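Stellside Adds Plancombe Sideboard to Its Dining Storage Line

TARKVILLE, 25 November 2019 - Stellside today announced the Plancombe Sideboard, a freestanding storage cabinet for dining rooms and open kitchens. The case is solid white oak with mitered corners. Door panels are rift-cut oak veneer over a stable core, edged in solid stock.

The standard unit is 34 inches high. Two adjustable shelves sit behind each pair of doors, and the center bay holds three drawers with dovetailed fronts. Drawer slides are full extension and soft close. A cable opening in the back panel is supplied with a removable oak cover.

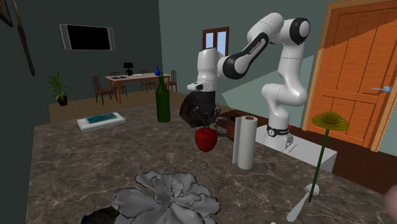
Finish and Hardware

Two finishes are available: clear matte hardwax oil and a dark brown stain under the same oil. Pulls are turned oak or blackened steel. Hinges adjust in three directions and can be reset with a standard screwdriver after the cabinet is leveled.

The base was developed with Pesonen, a joinery shop that also cuts the legs. "The first base racked slightly when the drawers were fully loaded," said Lenni Mustonen, head of design at Stellside. "We moved the rear stretcher back and made it deeper - the outside dimensions did not change." 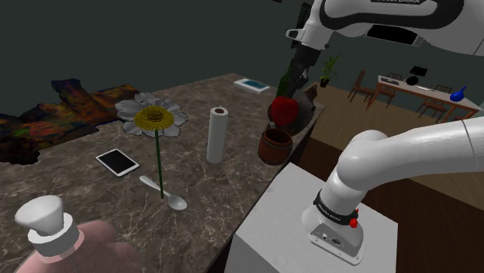

Each cabinet ships assembled, with the legs packed separately. Custom widths can be ordered in one-inch steps, with the number of doors set by the final width.

Pricing and Availability

The Plancombe Sideboard starts at $1199 in clear oil. Orders open today, and first deliveries are scheduled for April.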